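Rovala Court Residents' Association
Minutes of the January meeting

Date: 8 January 2023
Place: Ground floor meeting room
Present: Lucyna Domański (chair), Sneha Dwivedi (minutes), Eoin Lynch, Remigiusz Borkowska, residents of Blocks A and B as per sign-in sheet
Apologies: Finbarr Doherty

1. Minutes of the last meeting

Approved with one change. Item 4 should say that the gate code is changed every June, not every January. Sneha to correct the copy on the notice board.

2. Heating and hot water

Lucyna read out the letter from Lerimov, who look after the boiler. The circulation pump in Block B is at the end of its life. Lerimov can fit a new one on a weekday morning, and hot water in Block B will be off until they finish. Block A is not affected.

Several residents on the top floor of Block B said their radiators are warm at the bottom and cold at the top. Eoin has a bleed key and will lend it out. Anyone who bleeds a radiator should tell him afterward so that he can check the pressure gauge in the boiler room.

A resident asked for the stairwell radiators to be turned down. Left as they are until the end of winter. The pipes behind them froze once before and the meeting did not want to risk it.

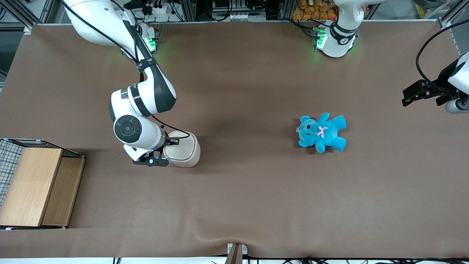 Will the pump be paid for out of the monthly fee?

The cost comes from the repair fund, and the monthly fee stays the same this year.

Lucyna to sign the Lerimov quote and return it. Notice of the shutoff to go up in the Block B lobby and under doors.

3. Bicycle room

Remigiusz reported that the room is full and that the rack by the door can't be used. Many of the bikes have flat tires and have not moved since he moved in. He proposed tagging every bike. Owners would have 30 days to write their apartment number on the tag, and untagged bikes would go to the repair shop on Kwiatkowski Street, which takes old ones for parts.

There was some discussion about residents who are away for long periods. Agreed that a neighbor or relative can fill in the tag for them. One resident objected to anything being removed without a phone call first. Eoin said the association has no phone numbers for half the building and should fix that separately. The proposal passed with the objection noted.

The tags will be dated when they go on. Strollers can stay in the room but must be folded.

4. Trash and recycling

The collection company has left the paper bin behind again because there were plastic bags in it. Paper and cardboard must go in loose. Boxes must be flattened. The sign on the bin store door has faded, and Sneha will print a new one in larger type.

Food has also been left beside the bins, including an open pack of Oreo cookies that brought ants in during the fall. Residents are asked to close bags and put them inside the bins.

Eoin asked for a lock on the bin store. Lucyna said that the collectors would need a key and that the last lock was left hanging open most of the time. No action.

5. Courtyard

The bench near the Block A entrance has a broken slat. Finbarr sent word that he has a spare piece of wood and will repair it when the weather is dry. The meeting thanked him.

Planting budget set at 300 for the year, the same as before. Last year's spending was 289 and the receipts are in the folder. Remigiusz would like more shrubs and fewer bedding plants along the north wall, where very little sun gets in. He will bring a list and prices to the next meeting.

A request for a vegetable bed was held over. The person who made it was not present. 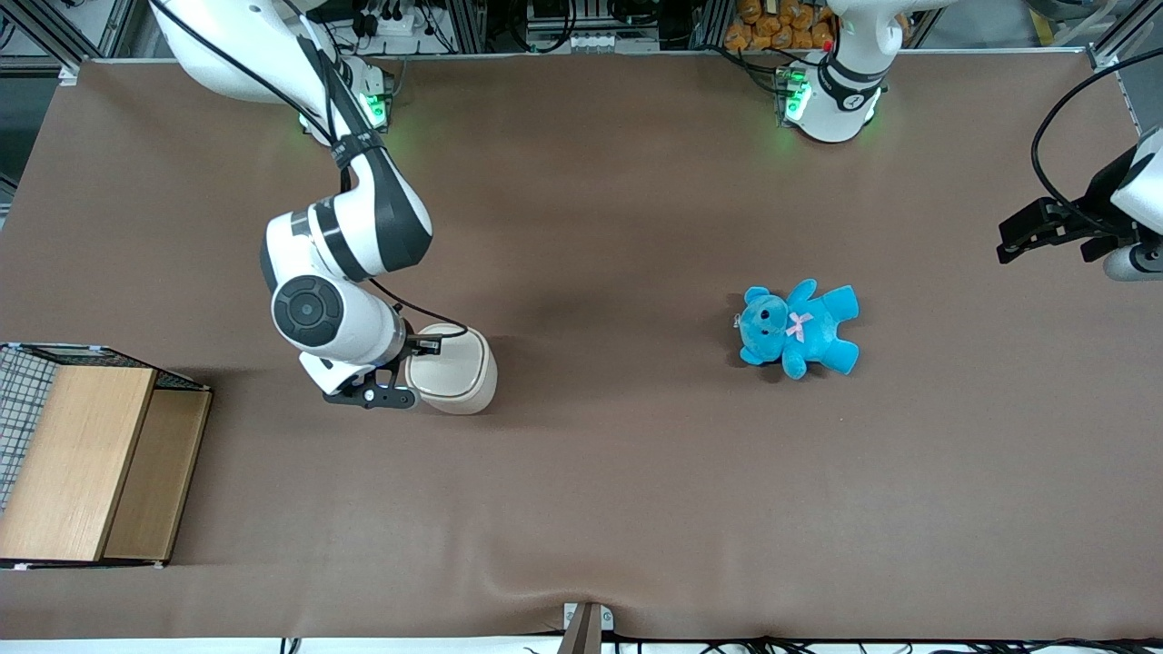
6. Noise

Two complaints about drilling on Sunday mornings. The house rules allow drilling and hammering on weekdays and on Saturday until early afternoon. Lucyna will put a copy of the rules in each mailbox. No apartment was named in the meeting and none is to be named in the minutes.

7. Any other business

The light outside the Block B elevator flickers. Eoin will try a new bulb before an electrician is called.

Sneha is still missing email addresses for several apartments. A form will be left on the shelf by the mailboxes. Phone numbers can be added to the same form.

A resident asked if the room could be booked for a birthday party. It can, through Lucyna, and must be left swept.

Next meeting: date to be posted in both lobbies.

Minutes taken by S. Dwivedi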